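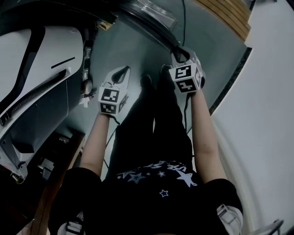
Keep the Town Hall Floor Open to Everyone

The Jindorcombe town hall has one large room, and for most of my life anyone could book it for an evening by writing their name in a ledger at the front desk. Since September the ledger has been gone. Bookings go through a website, the minimum slot is 4 hours, and the charge is $34 an hour. I think this is a mistake and I would like the council to undo it before summer.

I understand the case for charging. The roof was patched twice last winter and the heating bill is public record. A building that size costs money whether people are in it or not. But the old system brought in money too. There was a box by the door, and groups paid what they could. The chess players paid a little. The wedding parties paid a lot.

What has changed is who comes. The sewing circle met for an hour and a half on weeknights. They don't need four hours and they can't pay for them, so they now meet in a kitchen on Arellano Street that seats six. The beginners' dance class moved to Tomstead, a bus ride away, and lost most of its older members. The groups that stayed are the ones with a budget line for rent.

People tell me the library has a meeting room. It does, and it closes at 6. Most people in this town are still driving home at 6.

The council's report says the room is now "used more efficiently." I read the whole report. Efficiency there means income per booked hour. By that measure a single all-day trade event beats a month of small meetings, and I don't believe that is what residents had in mind when they paid for the building. It was put up for a town of 2132 people, most of whom will never hold a trade event.

My proposal is simple. Keep the website, since it does stop double bookings. Drop the minimum to one hour on weeknights. Let resident groups pay by donation, with a cap of $100 a month, and keep the full rate for businesses and for anyone from outside town. Put the box back by the door.

The next budget hearing is open to the public. Comments can be sent in writing to the clerk beforehand, and they do not have to be long.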